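Pondgate Logistics Workers Board
Automation and new equipment
Thread: Returns sorting at Prenthorpe, what changes for the bench people?
Started April 2024

binlabel
I work returns for Brusia at the Prenthorpe building. Mixed household stuff, small packaged goods, bagged food, hair things, sponges, whatever people order and send back. The company signed with Dhillon for an automated picking line and the first stage is already going on. We use hand-held grippers to do the picks and the recordings are used to train the arms that come later. Same work, slower, with a tool in your hand.

My shift is 6 people. We were told 4 would stay on returns after the line goes in and the others would be offered something else in the building. Nothing in writing on what the something else is. I would like to hear from anyone who has been through a changeover like this.
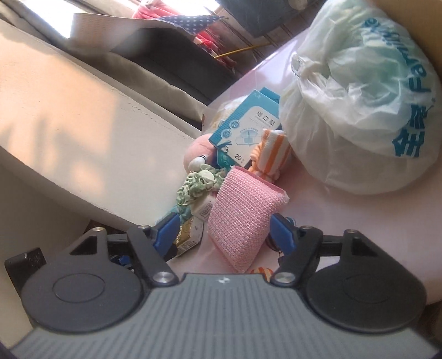 The part I can't get a straight answer on is rate. Right now we have no rate while we use the grippers, and that's fair. But the supervisor has said the rate will come back once people are used to the tool, and it will be the old hand rate. I don't see how. A soft item takes me two or three tries some days. With my fingers it takes none.

mezzanine_2
We went through it at my last place with a different vendor. The rate came back after five weeks and it was set too high. Enough of us complained that they lowered it. Write down your own numbers every shift and keep them at home.

Offered something else usually means loading dock. Ask for the pay grade before you say yes to anything.

coldside
I'm going to disagree with the general mood. I did returns by hand for years and my wrists are shot. If an arm takes the picking and I end up clearing jams and checking labels, I'll take that. The job was not so great that it needs protecting exactly how it is.

binlabel
I don't disagree about wrists. Mine hurt in a different spot now, more in the thumb and up the forearm from squeezing the handle. I reported it and was told to switch hands every hour. That helps some.

coldside
Switching hands is fine as a stopgap. Ask for a shorter stretch on the tool. We got 45 minutes on and 15 on labels and it made a big difference.

ratchet_ann
Are you getting paid anything extra for the training part? You are teaching the thing that takes two of the jobs. At our site it was a flat bonus and it was small, but it was there.

binlabel
No bonus. Same hourly. The target for our shift is 1,414 good picks, and after that they move us to the next group of items. Drops don't count toward it. Bagged food is the group everyone complains about, the film slides and the weight shifts to one end when you lift. For the awkward ones we work with a gripper in each hand. 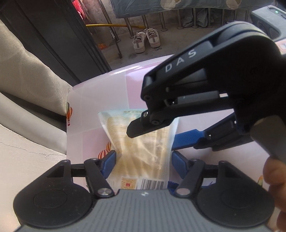

mezzanine_2
If drops don't count, then they are getting that part of your work free. It takes the same time to do a bad pick as a good one. I would bring that up before I brought up a bonus, it's easier for a manager to say yes to.

coldside
They are paid hourly, so the drops are paid. It only matters if the rate comes back.

mezzanine_2
Which the supervisor said it will.

ratchet_ann
Get the list of the new positions too. Ours had line attendant on it and the posting asked for a certificate that none of us had. The company paid for the class in the end, but only for people who had asked before the posting closed.

binlabel
Didn't know about the certificate thing, thanks. I'll ask about that and the drops at the next shift meeting. The line is supposed to be running by December, so there is some time. Will post what they say.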